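The Box Folder That Hated November

The cell at Plorkby does one thing. It takes the lid of a small gift box, takes the base of the same box, and puts the first on the second. A child can do it. The machine, a secondhand Skukilov with 2 arms and the temperament of a retired opera singer, managed it for most of a year and then, one November morning, began crushing corners.

Anjana Jayasinghe, who inherited the cell when its previous keeper moved to sales, tried the usual remedies. She cleaned the suction cups. She restarted the controller. She said things to it that are not in the manual, a 492-page work that devotes one paragraph to lids.

What finally helped was boring. She and Fermín Sosa sat down with a handful of box parts and put them together by hand, slowly, watching their own fingers. People, they noticed, hardly ever bring a lid down flat. They tip it, find a corner, and let the rest follow. The Skukilov had been told to come straight down, like a piano.

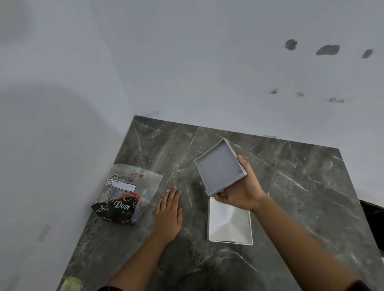 Why did the straight drop work for so long before it failed? The old box supplier cut its parts a hair loose, and the new one didn't, so the slack that had been hiding a lazy program disappeared overnight.

Sosa rewrote the approach with a slight tilt and a pause at first contact. It took him an afternoon, then a second afternoon to undo the first. Jayasinghe moved the part fixture, tightened a wrist joint that had worked itself free, and taped a note to the cabinet asking the night shift to stop "helping" with the speed dial.

The next run went to 1,518 boxes before anything jammed, and the culprit was a glove. Hortensia Henríquez, who signs the repair budget, asked whether they might now cancel the replacement gripper she had approved in a weak moment. They might not. It had shipped from Fesuter that morning, and it is still on a shelf behind the compressor, in a box whose lid doesn't fit.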